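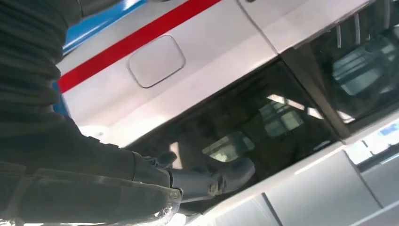 Par Daiane Vasconcelos — samedi 13 juin 2026

Rechercher dans Berkell OK

Le balisage au sol désigne le marquage des zones de travail d'un bras robotisé. Le guide Queiroz recommande un ruban de couleur vive, jaune le plus souvent, et des câbles tenus hors des passages. Près d'une carrosserie, l'approche se fait à vitesse réduite.

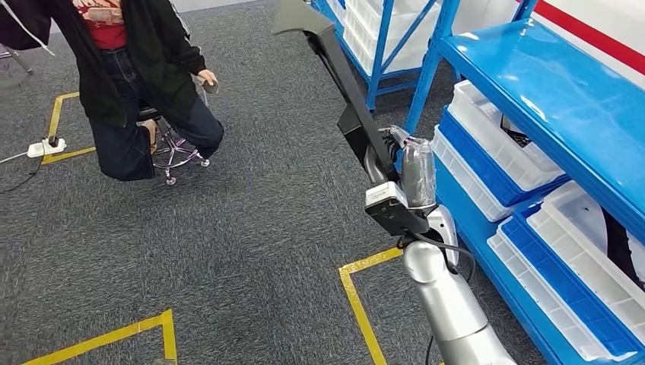
Commande manuelle

L'opérateur garde la commande en main — assis ou debout — et reste hors de portée du bras. À Jolomthorpe, la règle date de juillet.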